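Home | Forums | Yard & Driveway | Shop Floor | Members | Search

Thread: Machines doing the sweeping, are we there yet?
Posted October 7, 2024 by Booker Mercado

I look after the outside of an office property. Concrete, grass, curbs, more concrete. Last month a salesman from Drikodent sat in my office for an hour telling me their outdoor unit could take over the sweeping and the curb edging, and that I could "redeploy" my two guys. He had a very nice video of it going up and down a very nice parking lot.

My question to this board is whether anybody has one of these things doing real chores. I don't mean driving around. I know they can drive around. I mean at the end of the day the grit is out of the joints and I don't have to send a person after it.

Big open paving is supposed to be the easy case, so I'm putting up the kind of ground I mean.
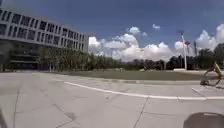
The quote was $2,540 a month with a service plan on top. For that money I want it to do the corners. The salesman's answer on corners was that a person would "touch up" afterward, and my guys already own brooms.

----

garnuswood_gary wrote:

We had a Bosach at the Garnuswood plant for 11 months, indoors, on a sealed floor. It swept the aisles fine. It did not sweep under the benches, behind the bandsaw, or any place a pallet had been left six inches off its mark, and that's where all the dust is. It went back in December.

Outdoors I wouldn't even start. Old concrete has cracks and patches, and the joints fill up with whatever blows in. A brush spinning at one fixed height goes right over the top of it.

----

tillie_r wrote:

Gary, you had the first model and you had it in a wood shop. That's about as unfair a test as there is. I run a Tosh on a tennis club's parking area and it earns its keep. It goes out before anyone gets there, it does the open part, and I do the edges with a blower. The edges take me maybe a third of the time the whole job used to. I call that a chore done.

----

garnuswood_gary wrote:

I call that a third of a chore still on your plate plus a machine to charge, clean, and rescue. How often do you go get it?

----

tillie_r wrote:

Once a week or so. Leaves, mostly. It took a bike rack for a wall once and sulked there till I came out.

----

Booker Mercado wrote:

Tillie, that's useful, thank you, and I'm not trying to pick a fight. But your lot is flat and fenced, and people are out of it when the thing runs. I've got bikes, delivery carts, and folks who walk looking at their phones. The salesman counted none of that. He counted square feet.

And the square feet are the part I have the least trouble with. One man on a ride-on does a stretch like this while listening to the ball game. 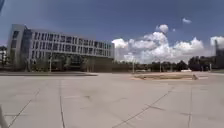 What eats the week is everything around the outside of it. Planter edges, the low side of a curb, the strip under the trees. Show me a machine that pulls a weed out of a joint and drops it in a bag and I'll sign tomorrow.

----

mopbucket wrote:

Same story inside the house, for what it's worth. I've owned three robot vacuums. All three did the middle of the living room, the one part my kids keep clean by running across it in socks. Stairs, no. Under the radiator, no. The current one has logged 322 cleanings according to its app and I vacuumed yesterday.

----

p_oakes wrote:

I'll take the other side a little. I write route software for a living (not for any of the outfits named here) and open-area coverage really did used to be hard. It's good now. Holding a line along a curb is getting decent too, as long as the curb is continuous. Where it falls down is when the edge changes: a gap, a loose block, grass grown over the top. A person sees that and shifts the broom without thinking. For a machine each of those is a separate problem somebody has to solve.

So I'd say Booker's salesman is a couple of years early. I wouldn't call him a liar.

----

garnuswood_gary wrote:

They were a couple of years early when I signed for the Bosach.

----

Booker Mercado wrote:

p_oakes, the curb is the bit I'd pay for, so let me give you the one I'd use as the test. Mown grass on one side, paving on the other, painted line to stay off of.
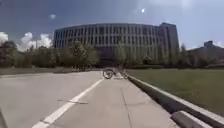 Curb between the lawn and the lane, with the separate block at the near end.

If Drikodent will bring a unit out and run that edge with nobody holding a remote, I'll watch the whole thing and report back here, good or bad. I asked for that in writing. What I got was the video again, and a brochure that says 1,213 units are in the field. It doesn't say what they're doing in the field.

----

tillie_r wrote:

Ask for a two-week trial and don't let them pick the spot. Tosh gave me one. If Drikodent says no then you have your answer, and I'll agree with Gary for once.

----

mopbucket wrote:

Also ask who pays when it hits a delivery cart.

----

Booker Mercado wrote:

Added both to the list. My guys stay on the schedule either way.

Contact the moderators | Copyright Yard & Shop Boards | Back to top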